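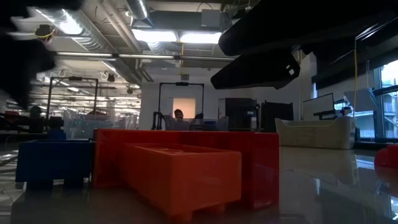
Fig. 1. Red, orange and blue plastic blocks on a glossy table.

Unit 4: Unit Loads and Warehouse Space

Read this before the October lab. Bring a calculator.

A unit load is a group of goods moved and stored as one item. Most warehouses build theirs on pallets. The load is counted once, lifted once and given one storage location.

Terms
Footprint: the floor area under one load.
Slot: the space set aside for one load.
Honeycombing: empty space in a lane that can't be used until the lane is cleared.
Utilization: filled slots divided by total slots.

Worked problem
The Lindwood warehouse has 2,298 slots. At the morning check, 1,456 are filled.
1,456 / 2,298 = 0.634, or 63.4 percent.
Open slots: 2,298 - 1,456 = 842.

The 842 figure overstates what the building can take. Floor lanes at Lindwood hold one product each, so a lane that is half full still shows open slots that other products can't use.

For the lab
1. Lindwood adds 12 lanes with 20 slots each. Find the new total and the new utilization, with the same number filled.
2. Explain in two or three sentences how honeycombing changes your answer.

Show your work. Round percentages to one decimal place.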